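# Wumon Stems

Teleoperated two-arm demonstrations of flower arranging, collected for imitation learning. Maintained by Esi Amegashie and Yaw Eshun at Mullwood.

## Contents

2,000 episodes, 6 operators. Each episode stores joint positions, gripper commands, one fixed view and a short text instruction. Failed episodes are kept and flagged `success=0`.

## Task

Move artificial stems from the table into a vase. Reset between episodes is manual. Start positions are not scripted.
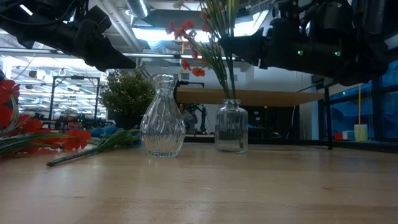
Transparent objects are the main source of label noise in this release. Both vases are clear glass, one with curving ribs and a shorter one with straight flutes, and background shapes show through the lower half of the fluted one. Masks are unreliable there. Do not use them for grasp points.

## Known gaps

- No real flowers
- December episodes lack gripper force

Related items
Opoku Cups v2
Plukum Cable Routing
Wumon Stems: loader notes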